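Slow Movers

Last updated Dec 13, 2024 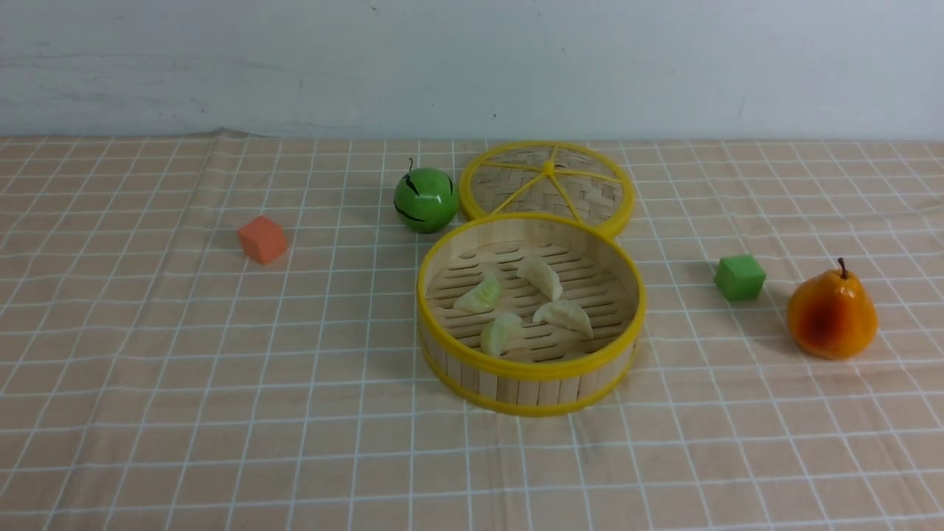
The Livmont warehouse had 40 aisles, and Nazma Hettiarachchi had been told to close 13 of them by May.

She started at the far end, where the slow movers were. Jahangir Munasinghe drove the reach truck. He had worked those aisles since before the racking was painted, and he took the pallets down in an order of his own that she couldn't follow from the sheet.

"You've skipped a bay," she said.

"I'm coming back for it."

The bay held stock for Jayawardena, a customer that had stopped ordering pump seals two winters ago and never sent for what was left. The system showed 20 cartons. Nazma scanned the label and the handheld said the location was empty.

"It says there's nothing here."

Jahangir looked up at the cartons. "Somebody should tell them."

She keyed in a correction and it was refused. Gisis, the new system, would not let her add stock to an aisle marked for closing. She called the help desk at Pridau and a man there told her to reopen the aisle, post the cartons, move them, and close the aisle again. Reopening needed a manager. The manager was at the other site until Monday.

"Can I just move them?" she asked.

"Physically?"

"Yes."

"I can't see physically," the man said. "I can only see what's posted."

She wrote his name on the back of the pick sheet and hung up.

They ate lunch on the dock plate with the door open a foot. It was cold, but the break room was full of the night crew's training. Jahangir had rice in a tin. He told her that when he started, the whole place ran from a card drawer. Every pallet had a card. If you moved the pallet you moved the card, and if you forgot, old Mr. Perera in the office came down and found you.

"Did it work?"

"No," he said. "We lost a boat motor once. It was in the building for three years."

"Where was it?"

"Behind the cards."

She thought he was joking, and then he went on eating and she wasn't sure.

In the afternoon they cleared four more bays. Conveyor rollers, drums of floor sealer past their date, a pallet of binders with the logo of a bank that had changed its name. Each one posted without trouble. By three the aisle was bare on the left side all the way to the wall, and she could hear the truck's motor coming back off the concrete.

Jahangir stopped below the Jayawardena bay and waited with the forks down.

"Up to you," he said.

She had the closing form on her clipboard. It had a line for remaining stock, and the handheld had already filled in its half with a zero. Her bonus was tied to the date, and so was his, though his was smaller and he never mentioned it.

"Bring it down," she said. "Put it by my desk."

"It'll be in the way."

"I know."

He raised the forks. The pallet came out crooked, with one board split, and he had to set it down and take it again from the other side. She walked ahead of him to move the chairs.

6 comments | 90 shares

Get new stories by email. Enter your address to subscribe. You can unsubscribe at any time.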